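My copy of the new Shirin Akbari finally came, and it came signed! I ordered it back in January from Hoarau Books, which is the little shop over in Trallinport with the crooked stairs, and I had pretty much forgotten I'd paid for it. So it was like getting a present from a much more organized version of me.

The book is called The Parora Lamp and it's for the middle-grade crowd, kids of nine or ten I'd say, though my niece is eight and is already trying to steal it off my nightstand. It's about a girl named Anen who moves to an island where everybody has to take a turn keeping the lighthouse, even the kids, even the lady who runs the bakery and can't stand heights. Anen's turn comes up during a storm week. I won't say more than that - I hate reviews that walk you through the whole plot and then tell you to go read it.

What I will say is that the first 25 pages are slow. There's a lot of unpacking boxes and a long bit about a ferry schedule, and I did wonder if an actual kid would hang in there. Then the grandfather shows up and the whole thing wakes up. He's grumpy and funny and he cheats at cards, and I would happily read another book with just him in it.

The drawings are by Igor Vrabec, who also did that owl book I went on and on about last year (sorry, not sorry). They're all pencil this time, no color, and there's one of the harbor at night that goes across two pages and made me want to tear it out and hang it in the hall. I didn't. But I thought about it.

Some nuts and bolts if you want one of the signed ones. Hoarau had 100 of them and I don't know how many are left, so call the shop, because their website is slow to catch up. They'll hold a copy for up to 3 weeks if you give them a name. Shipping was fine, well packed, corners all perfect. The signature is on the title page itself and isn't one of those stuck-in labels, which matters to me way more than it should.

I also picked up the new Bernadette Chevalier picture book while I was at it, the one with the goose who won't go to bed. It's cute. It rhymes, and mostly the rhymes work, but there's a page where she tries to get "pajamas" to go with "llamas" and then there are no llamas anywhere else in the story. My niece noticed before I did. We've read it six times now and she brings up the llamas every single time.

Next on the pile is Nadège Riviere's mystery, which is for grown-ups, and which my sister says I have to read before she spoils it for me. She's got a terrible record with that kind of thing so I'd better get moving.
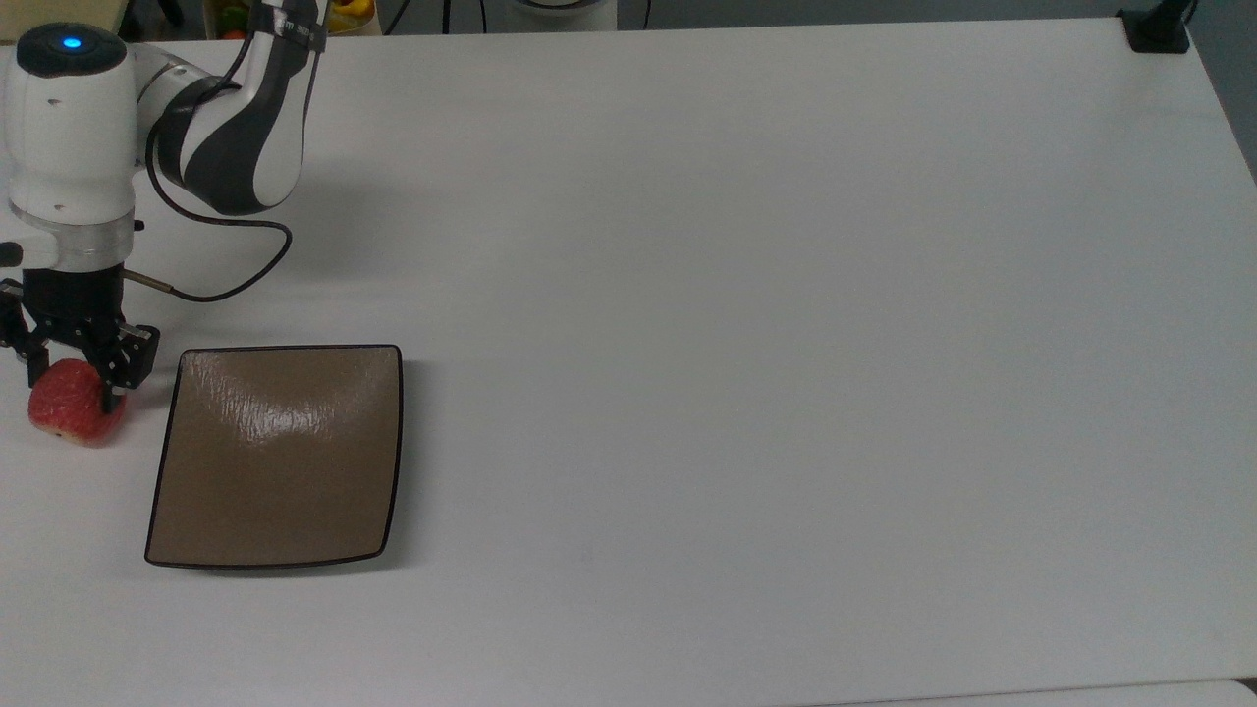
I'm also still looking for a good chapter book about horses that isn't sad. The niece has asked for one for her birthday and she was very firm about the horse making it to the end. Everything I remember from being a kid is a total weepfest, so if you know a cheerful one, leave it in the comments and I'll go hunt it down.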